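Gumau GT-3 Match Soccer Ball

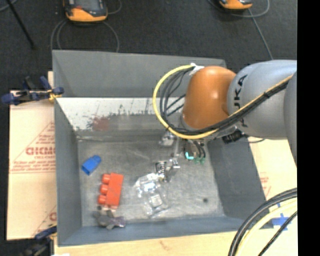

The GT-3 is a size 5 match ball for adult and youth league play on natural grass and artificial turf. It replaces the GT-2 in the Gumau range and uses the same panel layout with a new bladder and a revised cover. Size 4 is available to order in the same construction. There is no size 3 version.

Construction

Cover: textured polyurethane, matte finish
Panels: 32, thermally bonded
Backing: polyester and cotton, four layers
Bladder: butyl, with counterweight opposite the valve
Valve: butyl, replaceable core
Colors: white/navy, white/orange, high-visibility yellow

The panels are bonded with heat and adhesive and have no exposed stitching. Seam depth is slightly greater than on the GT-2, which gives a steadier flight on long passes and a little more drag on hard shots. Players who are used to a stitched ball may find the GT-3 firm for the first few sessions. The cover softens with use.

The butyl bladder holds air longer than the latex bladder in the GT-2. The trade-off is a slightly lower rebound off the foot at the same pressure. Clubs that prefer the older feel can still order the GT-2 while stock lasts.

Inflation and first use

Balls ship partly deflated. Moisten the needle before inserting it and push it straight in. Inflate to the pressure printed next to the valve, leave the ball overnight, then check with a gauge and top up. Do not inflate by feel. A ball that has been brought in from a cold car or shed should be left indoors before the pressure is read.

Do not sit or stand on the ball. Do not use it on asphalt or concrete - abrasion to the cover on hard surfaces is excluded from the warranty. The Sullum street ball is the correct choice for those surfaces.

Care and storage

Wipe off mud with a damp cloth and mild soap after play. Solvents and pressure washers will lift the panel edges. Dry at room temperature, away from heaters. For storage longer than a month, let out part of the air and keep the balls in a net or ventilated bag.

Pack sizes

Single ball, boxed
Club pack: 3 balls with mesh carry bag
League carton: 50 balls, deflated, no individual boxes
Bulk order: 100 balls or more, quoted on request

Club crests and sponsor names can be printed on two panels for league cartons and bulk orders. Artwork must be supplied as a vector file in no more than two colors. Printed balls cannot be returned unless faulty.

Spare parts

Valve cores, needles and the Savchuk dial gauge are listed under Accessories. Valve cores from the GT-2 do not fit.

Warranty and delivery

Bonding and shape retention are covered for one season of normal match use. Keep the order confirmation and quote the batch code printed under the valve when making a claim. Stock items leave the Hukthorpe warehouse within two working days. Printed orders take longer, and orders for the fall season should be placed by the end of May.

Item number: GT3-66
Page updated: 02/09/2021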